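Clandon Code of Practice for Domestic Textile Handling

The Clandon Code of Practice for Domestic Textile Handling, usually shortened to the Clandon Code, is a voluntary set of rules for the recording of household handling tasks with hand-held grippers. It deals with soft goods such as bedding, towels and clothing, and is intended for groups whose recordings are later used to train robots. The current edition is dated July 19, 2024 and replaces an earlier draft circulated the previous November.

Background

Early guidance in the field was written mainly for rigid objects. A cup or a box has a fixed shape, and a recording of it can be checked against a small number of expected positions. Cloth has no such shape. The Virstead working group, which prepared the first draft, reviewed 1437 recordings of bedding tasks and found that faults were concentrated in two places: the approach to the cloth and the moment of release. The draft was tested on a further 307 recordings before adoption.

Scope

The Code applies to work in occupied homes and in furnished test rooms. It covers two-fingered grippers held by a person. Grippers mounted on a powered arm are outside its scope and are treated in the separate Mackay Guidelines, which share most of its definitions.

Approach and contact

Under the Code, a bed is to be recorded in the state in which it is found. Sheets are not smoothed beforehand, and blankets or clothing lying on the bed are left in place unless they present a hazard. The operator is advised to keep both fingertips in view during the approach and to avoid pressing them into the mattress. Coloured finger pads are recommended, as they remain easy to tell apart from patterned cloth. 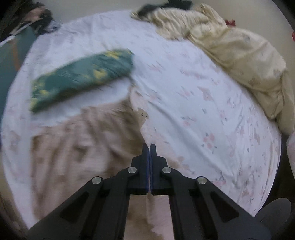
Grasping and release

A grasp should be taken on a raised fold wherever one is available. Where the cloth lies flat, the operator may form a fold with the gripper itself, but not with the free hand. Layers are to be lifted singly. If 2 or more layers are caught together, the recording is kept and marked as a multiple grasp; deletion is not permitted, as such events are of value in training.

Release is to be made with the fingers fully open and the gripper held still for around 3 seconds. Pulling the cloth free from closed fingers is classed as a fault.

Patterned and layered bedding

A separate clause concerns beds on which several prints overlap. Floral and irregular patterns may hide the edge of a cloth, and reviewers have been known to disagree over which layer is being handled. The Code therefore requires the written label to name the target by its main colour and pattern, for example "pink cloth with brown patches" or "white floral cloth". General labels such as "blanket" are accepted only when a single item is present.

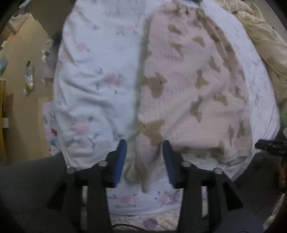 May an operator tidy the bed between one recording and the next?
The Code allows tidying only at the end of a complete session. Between recordings the bedding stays as the last task left it, and the next recording starts from that state.

Privacy and consent

Written consent is required from every adult living in the home. Papers, screens and photographs that could identify a resident are to be covered or removed before work starts. Drawings and toys may remain unless they bear a name. Residents may withdraw a recording at any time before it is released, and the group holding it must confirm removal in writing.

Adoption

The Code carries no legal force. It has been adopted in full by the Sama project, which publishes its fault records each November, and in part by several smaller groups. Criticism has centred on the labelling clause, considered slow to apply in rooms with a large amount of bedding. A simplified form of labels is under review at Virstead.

See also

Mackay Guidelines
Deformable object handling
Hand-held gripper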